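Thursday, 2:30
Prirnach read-aloud book, second dummy

Trimmed and folded 23 copies on the Cabello paper. The fold cracks on the dark spreads, so the grain is running the wrong way. Told Votard before they cut the other 800 sheets. 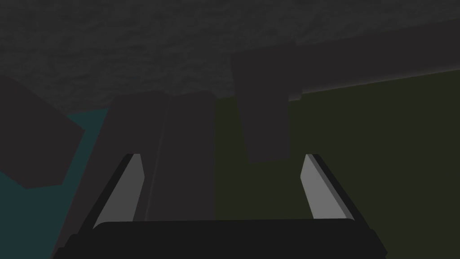 Binding

Sewed 2 copies with three stations and glued the rest. The sewn ones open flat enough to hold up in front of a class. Page 9 pulls out of the glued ones with a firm tug.
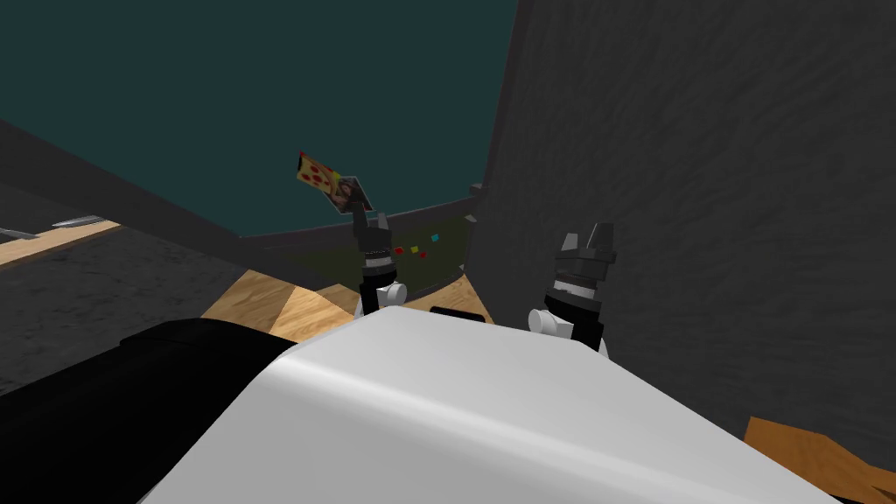
Text size

Rocío read it aloud from the back table. She lost her place twice on the bear page, where the lines are too close together. Opened up the leading and reprinted that page only. 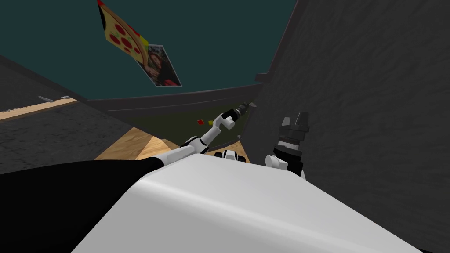 The spines still need a code for reading level. Colored dots fade, and Emiliano mixes up the green and the blue. Trying plain white with black bands, like the rings between the white parts of the arm, one band per level. Level 3 is legible from across the room.

Covers go to Bostero next, matte, corners rounded.
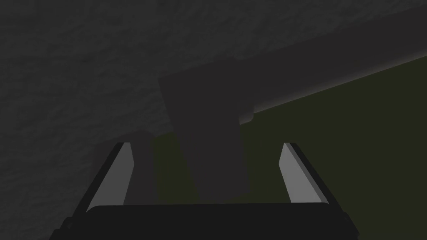
Aranka would keep the corners square on the school copies, as the rounded ones from July went soft first. Cut both kinds and leave them with her class.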